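This site uses cookies to remember your settings and keep you signed in. Manage preferences | Accept

How do I wash a small printed fabric pouch without wrecking it?

I have a little soft pouch that I've been using for makeup and hair ties, and it's gotten pretty grim. It's a pale peachy cream color with small red-orange flowers (or feathers? I've never been able to decide) and green leaves printed on it. I bought it at a craft market in Zandorwood years ago, there's no care tag in it, and the woman who sold it to me only said "be nice to it," so that's all I have to go on.

The problem is foundation. A compact cracked open inside and now there's a tan smear all over the lining and a bit of it has worked through near the zipper. I'm also pretty sure there's some kind of batting between the layers, and I'm scared that if I soak it I'll end up with one hard lump at the bottom and a red stain where the flowers used to be.

I have a washing machine with a delicate cycle, a mesh bag, dish soap, and a bottle of Skostix stain remover that I've only ever used on carpet. Can I use any of that? Or do I just live with it?

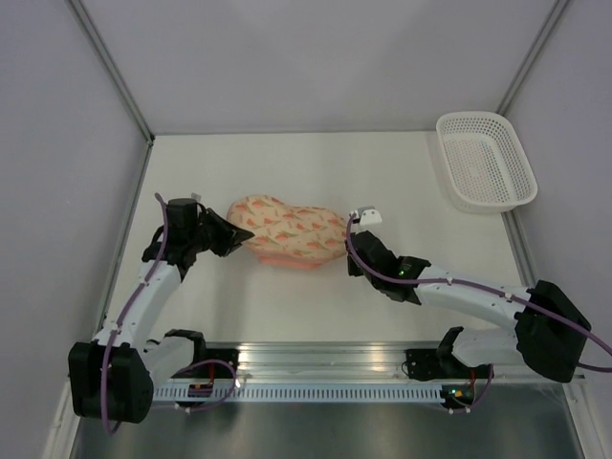 Also – and maybe this is a dumb thing to add – it never really holds a shape. I stuff it, I squash it, it goes lumpy. I'd love it to look a little plumper and less like an old sock when I'm done, so if anyone knows a trick for that part too, please tell me. I have a trip coming up in November and want to take it with me.

Posted by peachpit_wesen
32 people found this helpful

mothballs_and_tea

Don't live with it! I make quilted bags and I wash them all the time, including ones with no tags and dubious dye.

First do a color test. Wet a white cloth with cool water and one drop of dish soap, press it on one of the red-orange bits for a minute and look at the cloth. Reds are the ones that run on me, so don't bother testing the greens until the red passes. If you get pink on the cloth, stop there and only spot clean.

If it passes, turn the pouch inside out as far as the zipper lets you and shake out all the powder. Do this outside or over the tub, dry, before any water touches it. I skipped this once and basically painted the whole lining beige. Then rub a tiny bit of dish soap straight into the foundation with your fingertips and leave it for 5 minutes. Foundation is mostly oily stuff and dish soap is great at that. An old soft toothbrush is fine on the lining, but I'd keep it off the print.

After that, a bowl of cool water, and you just squeeze and let go, squeeze and let go. Don't wring it. Twisting is what drags the batting into a corner. Change the water until it stays clear, and then roll the pouch up in a towel and lean on it.

For the shape, stuff it while it's damp. I use a balled-up washcloth, a dry one, and I swap it out when it gets soggy. Poke it right into the corners, pat the outside until it looks even, and leave it on a rack out of the sun. Mine usually take overnight, sometimes well into the next afternoon if the batting is thick. You can pinch the lumps apart with your fingers as it dries – cotton batting sort of mats together and you can tease it back out if you catch it early.

I'd leave the Skostix for the carpet.

halfadozenbuttons

I just put mine in the mesh bag on delicate, cold, with the zipper open. Came out ok. A bit wrinkly. Wouldn't put it in the dryer though, the pull on my zipper got really hot and left a mark. The spin might be rough on yours if it's old, mine runs at 800 even on delicate and I can't turn it down.

grandmas_sewing_tin

I agree with the hand washing, but I'd try the soap on a hidden bit of the lining first as well, and I wouldn't let a bright print sit in water at all, even if it passed the cloth test. I had a red floral one pass and then bleed after a long soak. In and out, quick as you can.

For the floppiness, you could cut a piece of felt to fit the bottom and just drop it in, no sewing. Take it out when you wash. It won't turn it into a box or anything, but it does help it sit better, and the felt catches the next makeup spill too.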